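Tirken Cutting Board Oil: Frequently Asked Questions
Last updated Saturday, August 5, 2023

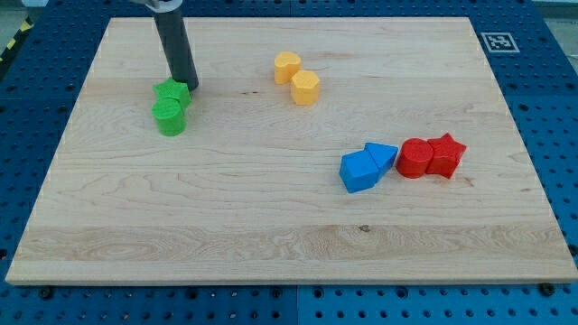

Before first use

Do I need to oil a new board?
Yes, if it was sold unfinished. Boards in the Sendley line ship bare. Boards in the Brolon line are oiled once at the shop and can go straight into use.

How much oil does one coat take?
A standard board takes about 40 ml per coat, both faces and all edges included. End grain takes more. Apply until the surface stops absorbing, then wait four hours and wipe off the excess.

How many coats?
Three on bare wood, one every month after that. Increase the interval if water still beads on the surface.

What is in the oil?
Food-grade mineral oil and nothing else. The wax version adds beeswax and must be warmed before application. Place the closed tin in hot tap water for ten minutes. Do not microwave it.

Care

Can I use olive or sunflower oil instead?
No. Cooking oils turn rancid in the wood and leave a smell that is hard to remove.

Are knots and dark streaks a defect?
No. They are part of the grain in maple and most other hardwoods. A knot that is loose or has an open crack around it is covered by the warranty.

My board feels rough after washing. Why?
Water raises the grain. Let the board dry on edge overnight, sand lightly with 220 grit along the grain, and oil again.

My board has warped. Can it be fixed?
Often. Lay it on a flat counter with the hollow side down on a damp towel for a day, then dry it standing up. Boards washed in a dishwasher are not covered.

Orders

Which sizes are sold?
The oil comes in 174 ml bottles. The wax comes in 64 g tins.

Is the Hoani scented oil still available?
No. It was discontinued in May.

Who handles warranty claims?
Thoa Triệu, through the contact form. Include the order number and a photo of both faces of the board.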